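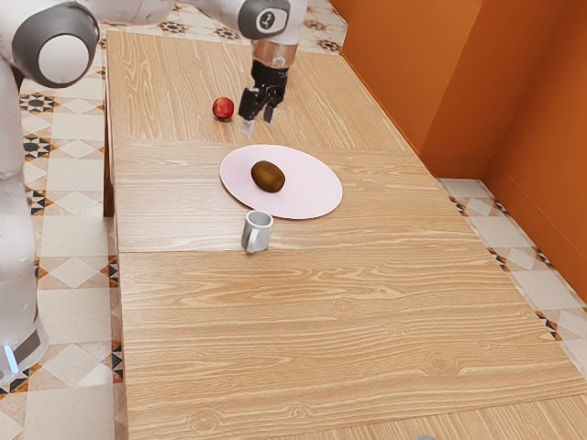
Can I list a hardback and a later paperback of the same novel without entering everything twice?
Enter the novel once as a Title, then add each printing underneath it as an Edition, and Vevska will share the author, plot notes and series details between them.

4. Adding your first books

By now you should have Vevska installed and an empty shelf open in front of you. Pour yourself something nice, fetch a small armful of books (ten is plenty for a first go) and work through the steps below at whatever pace suits you. Old paperbacks are the most fun to start with, although they do ask for a bit more typing, as most of them were printed before barcodes came along.

1. Choose Shelf, then New Title.
2. Type the title exactly as it stands on the title page. Covers and spines like to shorten things, and a spine title can go in the Also Known As box.
3. Type the author's name, surname first. If the book came out under a pen name, put the pen name here and the real one in Written As.
4. Press Save Title. The Editions panel opens on the right.
5. Press Add Edition and fill in the publisher, the year and the binding. For my own copy of Toivo Valtonen's "Lader" I have the Turunen hardback first and the Plania paperback under it, and they sit together very happily.
6. Tick Owned for the copies you have. Leave it blank for the ones you are still hunting.
7. Press Save Edition.

Note: A short story collection counts as one Title. Use the Contents tab to list the stories, and they will all turn up when you search.

Note: The page count box takes the last numbered page. If your copy ends on page 184, type 184 and don't worry about the adverts at the back.

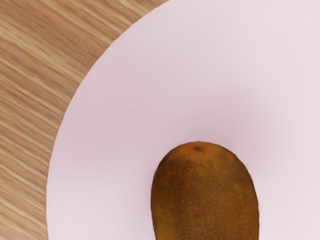 Kiwi fruit on a pale pink plate

4.1 Writing a review

1. Open the Title and choose the Review tab.
2. Pick the Edition you read, so that any page references make sense later on.
3. Write as much or as little as you please, up to 700 words. The counter in the corner turns orange when you have 30 left.
4. If you are giving away the ending, select those lines and press Hide. Friends who share your shelf will have to click before they can read them.
5. Press Save Review.

Caution: Deleting a Title deletes every Edition and review beneath it. If you have only sold one copy, untick Owned on that Edition and leave the rest alone.

Caution: Shelves made before 2/14/23 keep reviews in a separate file. Run Tools, then Gather Reviews, before you add anything new.

My thanks to Tiina Ikonen, who tried these steps on her 553 Westerns and found two mistakes in my numbering. Importing a list from a spreadsheet is covered in section 5.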